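Chapter 7
Going to See for Yourself

By Shewit Tesfamariam
July
318 shares | 35 comments

I nearly didn't go to the Baltomik open day. It meant two trains and a bus out to Ustgate, it was raining, and I'd already read everything I could find about teaching machines to pick things up (or so I thought!). What could an afternoon of standing about add to that? Quite a lot, and I'd like to start this chapter with it, as most of what comes later in these pages grew out of the notes I scribbled that day.

Jaime Baptista met us at the door with a box of name stickers and no pen. He'd planned a talk first, but half the group had already drifted over to the big robot arm by the stairs, so he gave up and let us watch it stack cups. It was very smooth and very quick, and I must admit I was a bit bored after the fourth stack. Everything was in exactly the right place before it began. You'll meet this sort of set-up again in Section 7.2, under "fixed tasks", and I'd ask you to remember the cups when you get there.

The part I'd come for was upstairs with Benedita Lobo. She looks after the hand-held grippers, and she let each of us have a go. You hold the handle, you squeeze, the two fingers close, and a camera on the tool records what the fingers are up to. My first task was to pick up a coin. I was hopeless. I pushed it right across the table and onto Alper Canpolat's shoe, and he very kindly pretended not to notice.

What struck me was how much my own hand normally does without asking me. I tilt, I nudge, I feel the thing slip and grip a bit harder. With two stiff fingers I had to think about every one of those steps, and I began to talk to myself, which Benedita said is common. She told us that people get faster within about 90 tries, and that the slow early ones are worth keeping too. I wrote that down twice.

She was also firm on the subject of mess. A bare table teaches very little about a home, she said, so the work goes on among ordinary belongings, with soft things and shiny things and things half in the way. Small objects go in and out of boxes, over and over, on beds and blankets and kitchen worktops.

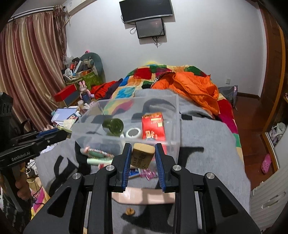 Figure 7.1 A small block held between the gripper's blue pads, over a clear storage box.

Look at the figure for a minute before you read on, and think about which of the objects you'd want to try first. I'd go for the roll of tape. The beads would finish me off! Alper, who has far more patience than I have, chose the bottle, and we argued over it all the way back to the bus stop - he thinks the shape helps, I think glass is asking for trouble.

We'll come back to grip and slip in Section 7.3. Before that, find a pair of kitchen tongs and spend ten minutes moving the contents of one drawer into another. Write down each thing you drop, and what you changed on the next go. Keep the list somewhere safe, as you'll need it for the first exercise.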